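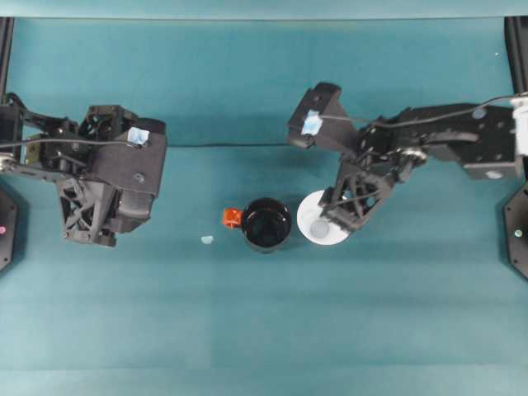 Clear a flat surface before you begin.

SECTION 3: BUILDING AND POSING YOUR TRAVUM FIGURE

Welcome to the fun part! Your Travum Guardian comes packed in pieces so the joints arrive tight and the paint arrives clean. Give yourself an evening for the first build. Once you know how the joints click, you can take the whole figure down and put it back up during a commercial break.

Before you start

Lay everything out and check it against the parts card in the lid. You should have the torso, the head, two upper arms, two forearms, two legs, the cape, the flight stand and a bag of swap-out hands. The bag holds 6 hands: fists, open palms and the pair that grips the staff. If your set came from the Dekasbridge wave, the staff is packed under the inner tray, so lift the tray out before you decide it's missing.

Caution: Small parts. Keep the hands and the stand pegs away from children under three.

Attaching the legs

1. Hold the torso upside down with the belt facing you.
2. Find the leg marked L inside the hip socket. The mark is tiny, and a lamp helps.
3. Line up the ball with the hip peg and push straight in until you feel a firm click.
4. Repeat with the leg marked R.
5. Swing both legs forward and back a few times. They'll be stiff at first, and they loosen up beautifully.

Note: If a leg will only go halfway on, pull it off and soak the socket end in warm tap water for a minute. Dry it and try again. Never use boiling water, which can dull the metallic paint.

Attaching the arms

1. Press each upper arm into the shoulder with the armor plate raised. The plate is on a hinge — it lifts out of the way and drops back down when you're done.
2. Twist the forearm into the elbow. The seam should face the body.
3. Choose your hands and push them onto the wrist pegs. Turn as you push.
4. Check that the elbow bends a full double bend. You should be able to touch the fist to the shoulder!

Caution: Don't use pliers on the wrist pegs. A broken peg isn't covered by the parts guarantee, but a peg that arrives broken is. See Section 7.

Head and cape

1. Slide the cape collar over the neck post before the head goes on.
2. Press the head down with your thumb on the crown. Keep off the antennae, they're softer than they look.
3. Pinch the wire in the cape hem and bend it into a curve. Small bends look better than one big one, and the wire lasts longer that way.

Using the flight stand

The stand arm has three joints and a clip that fits the waist. Put the clip on first, then tilt. For the classic dive pose from the Pellus comics, set the lower joint straight up, bring the middle joint to a right angle and point the toes. Trailing one arm behind makes it look fast.

Note: The stand holds one figure with the cape and staff. It isn't built to hold the Guardian and the James sidekick figure together, though the sidekick's own base snaps onto the side of it and the two look great as a pair.

Caring for the joints

Dust with a soft dry brush. For sticky fingerprints, use a damp cloth and let the figure dry standing up. If you display it near a window, turn it now and then so the red stays even. Long-term storage goes best with the arms down and the cape off — a folded cape wire keeps its kinks for ages.

Your edition number

The first run was 4,000 figures, and each one is numbered under the left foot. The number can have fewer digits than you expect, so a plain 629 is complete as printed. Write yours on the card in the lid. You'll need it if you ever order a spare hand or cape.

Continue to Section 4 for the light-up chest piece and battery fitting.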